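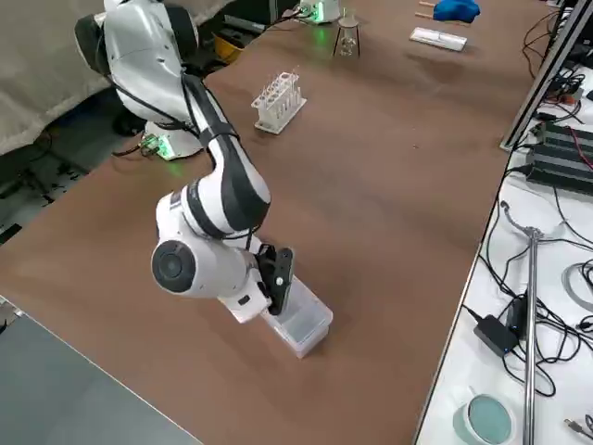
Six glass tubes in their white rack, and a clear lidded box standing on the big brown table.

Welcome to our little bench gallery from the Flirnbridge teaching lab! We refitted the room in August, and a few of you over at Atmont asked what we keep out on the table and what goes away in the cupboards - so I've put together some notes, probably longer than they need to be.

**The rack.** Plain white, and it holds the tubes upright in a row where you can see at a glance which one you want. We own 234 tubes in all (I did the stock list myself, over many cups of tea), and most of them live in the Landeg drawers.

**The flask.** The small round-bottomed one sits on a thin metal tripod with three legs, toward the back. I'm fonder of it than I should be.

**The tray.** White, rectangular and very handy for setting down whatever you've just picked up.

**The table.** Reddish-brown with a matte top, and big enough to spread out on - a real treat after the narrow benches at Triven.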